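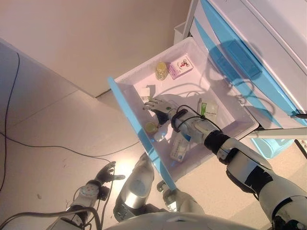 Nolard, a maker of household storage, today announced the national release of its Nalley drawer cabinet, together with a free home guide to sorting and keeping small household goods. The guide, titled One Drawer at a Time, is available in English and Vietnamese. Its opening chapter deals with the drawer that most homes have and few people plan: the one where medicine boxes end up beside small glass jars with yellow lids, with a stray packet or two along the wall. The chapter sets out a simple method for going through such a drawer and deciding what stays, what moves and what should leave the house.

The Nalley cabinet has a white body with light blue trim and pull-out white drawers with light blue fronts. The drawers are shallow by design. Items lie in a single layer, and the bright interior makes labels easier to read. Nolard developed the cabinet for bedrooms, hallways and small apartments where a full closet is not available.

The release follows a home trial held in March, in which 70 households used the cabinet for 29 days. Participants were asked to give one drawer over to health items and to keep a short written record of what they put in it and what they took out. At the end of the trial, 32 households reported that they had found at least one medicine past its printed date. Nine had bought a product they already owned. These findings shaped the final text of the guide and led to a longer section on labels and dates.

The guide was written by Nolard's product education department and translated by Tiêu, a language and publishing studio that works with family and community groups. It recommends the following steps for a mixed drawer:

Take everything out and wipe the drawer with a damp cloth. Let it dry fully.

Read the date on every box, bottle and jar. Set aside anything expired and ask a pharmacy how to dispose of it.

Keep medicines in their own cartons, with the leaflet inside. Place each carton with its label facing up.

Stand small jars and bottles at the back, and check that the caps are tight. Lay cards and flat items near the front.

Move chargers, plugs and batteries to another drawer.

Put back only what the household expects to use before the next check. The guide suggests a check every season.

Readers are also advised that a low drawer is within easy reach of children.

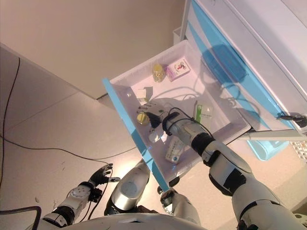

Medicines should therefore be moved to a high or locked place in any home where children live or visit, and the lower drawers used for goods such as clean cloths, paper or craft supplies. The guide treats this as a firm rule and repeats it on the first page of each chapter. It also asks readers to follow the storage directions printed on each product, as some must be kept cool and others away from light.

A separate chapter covers loose caps, lids and small clear parts, which trial households named as the items they were most unsure about. Nolard advises matching each one to its container on the day the drawer is sorted. Pieces that match nothing may be kept in a small envelope until the next check — and thrown out then if no use has been found for them.

Distribution of the cabinet will be handled by Asix, which will supply furniture and housewares stores through its regional warehouses. Printed copies of the guide will be placed in each carton. Stores that wish to offer the guide at the counter may request additional copies from Asix at no charge. Libraries, clinics and tenant groups may order from Nolard directly.

Replacement drawers will be sold separately. Customers who took part in the March trial may keep their cabinets and will receive the printed guide by mail.

About Nolard

Nolard designs and sells storage furniture for small homes. Its range includes drawer cabinets, open shelving and stacking bins.

Press and trade inquiries should be sent in writing to the Nolard press office. Product images and the full text of the guide in both languages are available on request.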